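Napped and looped fabrics

Napped and looped fabrics are textiles whose surface stands up from the base cloth, either as brushed fiber ends or as small closed loops. The group takes in some of the best-loved cloths in any house: fleece, flannel, terry, bouclé and the nubby weaves used on chairs and sofas. They are warm, forgiving and wonderfully varied, and a short walk through a furniture showroom will turn up dozens of them.

Fleece

Fleece starts as a knit. Loops are drawn up on one or both faces, then brushed with fine wire until they break and tangle into a soft, deep nap, and finally sheared to an even height. The trapped air does the warming, so even a light piece feels surprisingly cozy. Most modern fleece is polyester, which takes pale dyes very well and dries quickly. Its one real weakness is pilling, the little balls that form where the cloth rubs. 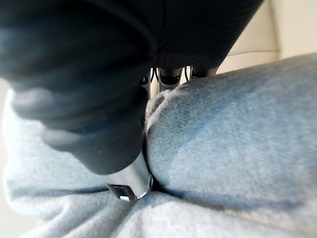 Looped upholstery weaves

Upholstery cloth has to put up with years of sitting, so its loops are usually small, firm and packed close together. The weaver either feeds in an extra warp over wires or uses a fancy yarn that already carries its own bumps. The second method gives bouclé, from the French word for "curled," and it is a delight to look at up close, since no two inches are quite alike!

The valley town of Horkameck has a proud place in this story. The Rüegg mill opened there in 1857 with 4 looms and made plain wool blankets until a foreman, Beat Moser, began saving the slubby yarn that the spinners threw out. Woven into seat covers, it sold better than the blankets did. The pattern he worked out, known locally as Sesari, repeats every 4 rows and is still admired for the way it hides wear.

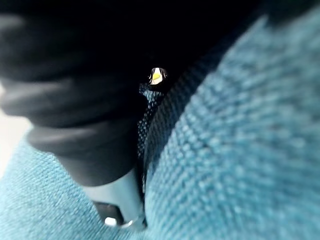
Sesari was first made only in undyed gray and brown. Brighter shades came later, when the Hano dye works took over the finishing, and old sample books show greens and blues of amazing depth. Loops drink up dye unevenly, with the tops a touch lighter than the hollows, and this gives the cloth its lively look even in a single color.

Care

Both kinds last longest with gentle handling. Fleece should be washed cool, inside out, and kept away from fabric softener, which mats the nap. Looped upholstery likes a soft brush or a vacuum on low suction, always along the rows. A pulled loop should never be cut; it can be eased back through the cloth with a blunt needle. Cats are the great enemy here.

See also: Bouclé; Flannel; Moquette; Terry cloth

This page was last changed on 26 August 2007.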